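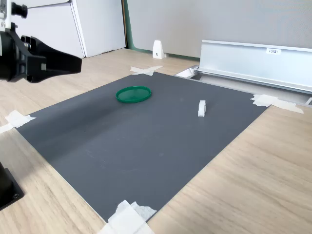

Second time this month the left arm has dropped in Z when it should have held, and this one was worse than the one Veikko wrote up. Nobody hurt, nothing broken except a fingertip pad. I was running the lid task on the Porari cell, mat taped down at the corners as usual, green lid and the little white part both out on it, and the arm went down on a hold command. Not a crash exactly, more a sag and then a shove. It kept pushing for what the log says was 3 seconds before the force limit tripped. The limit is supposed to trip long before that. I hit the e-stop as well but the log has the trip first, so the e-stop wasn't what saved us.

Please don't run this cell until I've said so on this list. Tag is on the controller. If you need arm time before Friday, ask me about the Doltetti one, it's on different firmware and I've got no reason to distrust it.

Quoting Veikko's message from earlier in April so it's all in one spot:

> From: Veikko Pitkänen
> Subject: odd drop on left arm
>
> Hi all,
>
> Had the left arm sink a bit during a pause this morning. I'd paused between runs to move the part, and when I looked back the fingers were lower than I'd left them. I measured 9 mm against the block. No fault on the pendant, no warning in the log that I could find. Homed it, ran the rest of the session, fine.
>
> I did swap the tool file the day before, for the new fingers. Don't think it's related but mentioning it.
>
> Could be the brake on joint 2? Arsenault serviced it last winter and said it was within spec but on the low side.
>
> Will keep an eye on it.
>
> Veikko

Ok so. Veikko, I don't think it's the brake, or not only. The brake isn't doing anything while the drives are live, it's the controller holding the arm up, and yours was a pause with drives on same as mine. What I think is the tool file. The payload in there is wrong. It's the weight of the old fingers with no mount, and the new ones plus the bracket plus the wrist camera are a fair bit heavier. So gravity comp is under-reading, arm sags, position loop notices and fights it, integrator winds up. Then whatever happens next happens with a lot of stored-up push behind it.

That'd explain the 9 mm. Doesn't fully explain the 3 seconds and that's the part that bothers me. 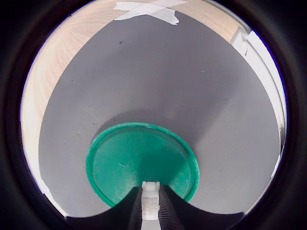
Why didn't the force limit trip sooner? The limit is worked out from motor current minus what the model expects for gravity, so with a wrong payload the zero is off and it takes a much bigger real contact to cross the threshold. We had it set at 40 N. What it was truly allowing, I don't know yet, and I'd sooner put a load cell under it than guess.

There's a second thing. When I diffed the config against the backup the contact filter had been changed as well, window is now 21 samples and I'm sure it was shorter. Not a huge delay on its own but it's the wrong direction. Does anyone remember touching that?? Not after anyone's head, just need to know if it was done on purpose for the noisy readings we were getting, or if it came in with the new tool file. If it came with the file then every cell that loaded it has the same problem.

What I've done so far:

- powered down and tagged out
- copied the logs off to the Peren share, folder is "left arm sag", don't edit in place pls
- took the fingers off, weighed them with the mount, and they come out at almost double what's in the file
- pulled the split pad, put it in a bag in the top drawer. Please leave it there

Still to do:

- load cell test, old file and corrected file, same move both times
- brake hold test with drives off, all joints, so we can put Veikko's question to bed
- check the tool file on the other cells. I can't get to those remotely so I need whoever is on shift to open it and read me the payload number. Just the number, don't change it

On the reaching-in thing. The part on the mat gets reset by hand between runs, and we all do it with the arm in pause. Me included. Veikko was doing exactly that when his sagged, and if it'd been my run instead of his there could have been fingers under it. From now on it's drives off before a hand goes over the mat, on every cell, including the ones that are behaving. Yes it adds time to each reset. I've asked for the interlock button to be moved to the front of the desk so it's not such a stretch, the request is in with Arsenault but no date from them yet.

Also the log only keeps the fault code, not the force trace leading up to it, unless you tick the box at session start. I'd ticked it by luck. Can everyone tick it please, and I'll see if there's a way to make it the defualt.

If you've had anything like this and shrugged it off – a little dip, a pause that didn't look right, an odd noise when it un-paused – reply here even if you have no numbers. Rough time of day is enough, I can find it in the logs.

Will post the load cell results when I have them, hopefuly before the Friday call.

Manuela

--
Manuela Morelli
Porari cell, bench side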